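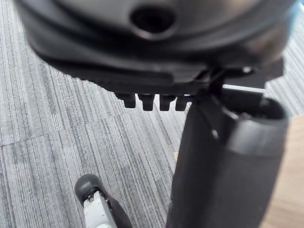

Looking after the study room: notes for the second session

Course: Care of Rooms and Furniture, Prullthorpe Evening Centre
Handout 4

In the first session we spoke about floors and windows. In this session we look at two ordinary things which stand in almost every study room: the office chair and the low cabinet for papers. Both are used every day, and both are forgotten until they begin to make noise. Please read these notes before you come, and bring a soft cloth.

1. The chair from below

Most people clean a chair from above. They wipe the seat, perhaps the arms, and they are satisfied. The part which needs attention is under the seat, and to see it you must go down on your knees or turn the chair on its side. I prefer the knees, as a heavy chair can fall on the hand.

Please learn these words, we will use them all evening:

Seat mechanism — the housing directly under the seat. It holds the seat to the column and on many chairs it lets the seat tilt.
Column — the upright part in the middle. Inside it, or under its cover, there is normally the gas lift.
Collar — the wider rim at the top of a column cover. It is open, and dust falls into it.
Base — the feet of the chair, with the casters.
Caster — the small wheel. Some books write "castor". Both are correct.

Dust under a chair is of two kinds. The dry kind lies on flat plastic and comes away with a cloth. The greasy kind sits close to moving parts and needs a little warm water with soap. Never spray water into the mechanism. Put the water on the cloth, press it out well, and then wipe.

Work from the top to the bottom: first the housing, then the column, then the base, and the casters last. For narrow gaps use a dry brush. An old toothbrush is good enough, but the centre also has the Brindura brushes in the drawer, and you may borrow one.

If you find a loose screw, turn it only until it is firm. Plastic parts crack easily when a screw is forced. If you are in doubt, write it in the room book and leave the chair as it is.

2. The cabinet

Our practice cabinet is the light wooden one with the shelf, which the older groups call Odo. I do not know where the name comes from, but it is written in the room book, so please use it there. The task with a cabinet is to check the door, the shelf and the contents, in this order.

Open the door slowly and as far as it goes. Listen at the hinge. A dry hinge gives a short high sound, a bent one scratches. Look then if the door stays where you leave it or moves back alone. A door which moves back alone often means that the cabinet does not stand level.

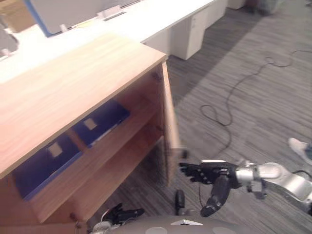 After the door comes the shelf. Press it lightly with the flat hand at the front edge and then at the back. It should not tip. Wipe it along the grain of the wood, with a cloth that is nearly dry, and let it rest for some minutes before you put anything back.

Binders may lie flat or stand, this is a matter of taste and of space. I only ask that all of them in one cabinet are kept in the same way, and that the label can be read when the door is open. In the Brunton building they had 37 binders in one room and most labels turned to the wall, and it took around two hours to find one list of keys.

3. Back to the chair: what to look at before you finish

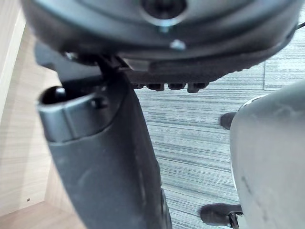

Chair mechanism and support from below, with screw heads and part of a cable.

When the cleaning is done, look one more time from below. Are the screws in place? Does a cable hang where a foot can catch it? Is there hair or thread round the casters? Thread is best cut with small scissors and pulled out with tweezers. Please do not use a knife.

Then sit down, carefully, and turn the seat to the left and to the right. Move forward and back on the carpet. A carpet hides the sound of a bad wheel, so pay attention also to what you feel.

Homework

Choose one chair at home or at work and clean it from below. Write down which parts you could name and which you could not. Two or three sentences are enough. Next time we begin with drawers.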